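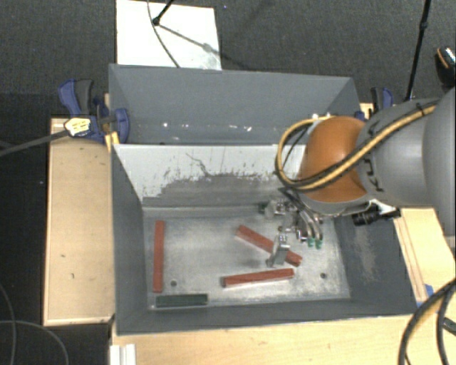 A divided gray bin with three long bars and one block in the front section.

Sorting Offcuts and Bar Stock: Bins, Dividers and What to Keep

By Ermelinda Abreu
January 29, 2025

Every shop ends up with a bin for short lengths. Bar ends, blocks, leftover spacers, the piece you cut 14 inches too long and could not bring yourself to throw out. The tips below come from the shared workshop on Caldeira Street, where we have tried most of the usual ways of storing this stuff and gone back to the simplest one, a wide open-topped bin with a divider.

Choosing the bin

Get one that is wider than it is deep. A tall tub holds more, but you have to empty half of it to reach the bottom, and long pieces stand on end and tip the whole thing over. With a wide bin you can lay bars flat on the floor and see all of them at once.

Measure your longest usual offcut before you buy. Ours run up to 42 inches, and anything longer goes back on the wall rack. If a bar has to be propped up on the rim to fit, the bin is too small for it.

Metal floors hold up better than plastic ones under heavy pieces. They scuff quickly, and that does no harm. A floor with a couple of small drain holes is useful if the bin will be washed out. Check now and then that the holes have not filled up with chips.

Using the divider

One divider is enough for most people. Keep the large section in front for the pieces you reach for every week, and use the back section for the ones you are not sure about. When the back section is full, go through it and get rid of something.

Paint on a divider takes a beating from bar ends. Expect it to flake along the lower part first, where the stock knocks against it. You can touch it up, but it will flake again in the same place. I stopped bothering. What you should look at is any crack that runs down from the top edge. Mark the end of it with a pencil line and the month. Ours was marked in March and I check it when I sweep. If the crack has gone past the mark, replace the panel before someone leans a heavy bar on it.

Laying pieces in

Put long bars in first, flat, with their ends clear of each other. Short blocks go along the front edge, where they are easy to see and will not roll under anything. Bars that cross over one another are a nuisance to lift, and you can pinch a finger getting the lower one out.

Leave some bare floor. A bin that is half full gets used, and a bin that is packed to the rim gets ignored while people cut into new stock. Miyuki Kubo keeps hers to one layer and takes the extra pieces to the scrap shelf on the same day — I have not managed that, but two layers works well enough.

Do not store wet pieces with dry ones. Wipe everything down before it goes in, including the ends.

Marking what you have

Color is the fastest label. A dab of paint on the end of each piece is easier to read than tape, and tape comes off anyway once it gets oily. Pick a few colors and write the list on a card fixed to the wall over the bin. Don't use shades that look alike under shop lights. Dark green and black are hard to tell apart in a dim corner, and so are brown and a dull red.

Write the length on anything over 7 inches. A grease pencil is fine for this and rubs off when you cut the piece down.

Cleaning

Take everything out and lay it on the bench in the order you want it to go back. Brush the floor of the bin toward one corner, then vacuum. Dust and chips collect in the seam at the back, at the foot of the divider, and a brush will only push them along it. Use the narrow nozzle there, or run an old putty knife down the seam first.

For oily floors, wipe with a rag and a little mineral spirits, let it dry with the doors open, and hang the rag flat outside. Never ball up an oily rag and leave it in the bin.

Cloudy white scuffs on a metal floor can be left alone. Botond Vincze polished his out with a fine pad and had new ones by the end of the month.

What to throw out

Anything bent, anything split at the end, and anything too short to clamp safely. If you have moved a piece to get at another one all year and never used it, let it go. Bars with no mark and no known material go too, unless you have a quick way to test them.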